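Rolling Down the Shelves: A Student Report on Small Storage Cabinets and the Things That Won't Stay Put
Fermín Ocampo
Design and Everyday Objects, final project
Handed in 27 May 2020

Why I picked this

Everybody on my floor has a tiny cabinet of some kind. They sit on desks and bathroom counters and hold lip balm, cotton pads, erasers, loose change and, in my roommate's case, a whole family of rubber ducks. I got curious about them when I was putting mine in order in April and a round pot of hand cream rolled straight off the shelf and under the bed. Why do these things have such smooth shelves? And where are you supposed to put something round?

The question I ended up with was: what does the shape of a small cabinet do to the way we put things in it? I had a lot more fun with this than I expected, and I hope some of that comes through.

What I did

I started with a survey. It went out to students in two dorms and 114 people answered, which made me very happy (I had been hoping for fifty). The questions were short: do you own a small tabletop cabinet or box, what do you keep in it, where does it stand, and what annoys you about it.

Then I did a placing exercise. The idea is simple. You take a small cabinet, you take a few objects, and you put them on the shelves one at a time while paying attention to where your hand wants to go. I used three kinds of objects: flat ones (a coin, a playing card), blocky ones (an eraser, a matchbox) and round ones (small balls). The balls are the hard case, so they got most of my attention.

I also made paper models of shelf edges, which I named after nonsense words so that I wouldn't get attached to one before trying it. Nigam is a flat edge with nothing at the front. Vetow has a folded lip about as high as a fingernail. Jetus has a shallow dip in the middle. Firier was going to have a little gate, but the gate kept falling off and I dropped it.

What the survey said

People love these cabinets and complain about them all the time! The most common complaint, from 31 people, was that things fall out of the front. Another 30 said they couldn't see what was at the back. Several people wrote long answers about dust, and one person sent a drawing of a cabinet with a moat.

Clear shelves came up a lot too. Some people like them a great deal because you can see the lower level from above. Others said a clear shelf looks messy the moment there is a hair tie on it. I agree with both camps, depending on the week.

Most cabinets lived on a desk. Eight people kept theirs on top of the refrigerator, and I would like to have asked more about that.

The placing exercise

Flat things were easy. They go in, they stay, and you forget them. The blocky things were nearly as easy, though people tended to line them up along the front and leave the space behind them empty, me included.

Round things change how you move. You slow down, you hold the ball a moment longer, and you let go with a sort of hopeful little pause. I noticed that the shelf's outer edge was tempting every time, because it is the part you can reach without bumping the cabinet. The inside is safer but you have to get your hand past the shell.

A rounded cabinet with an open front and two clear shelves is a great thing to think with here. The two levels don't ask the same of you when the upper one sticks out farther than the body.

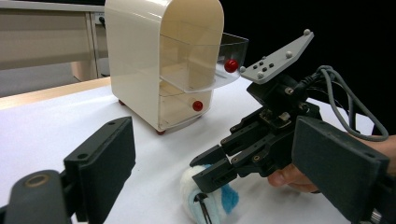 Figure 1. Cream-colored cabinet with one red ball on the outer edge of the upper shelf and a second on the lower shelf near the opening.

With the paper models, Jetus did best for balls and worst for cards, which slid into the dip and were a pain to pick up. Vetow was decent for everything. Nigam looked the nicest by far and held the round things only when the table was perfectly level, and my table is not.

What I would do differently

I would use more kinds of round objects. A ball is one thing, but a bottle lying on its side rolls in only one direction, so you could stop it just by turning it. I would also ask people to do the exercise with the hand they don't write with. I tried that once on my own and it was wonderful chaos.

The survey should have asked how old each cabinet was. A few people mentioned scratched shelves, and I suspect scratches help things stay put, but I have no numbers for it.

Next I want to cut a real Vetow edge out of clear plastic and clip it onto my own cabinet. The hand cream will be the first test.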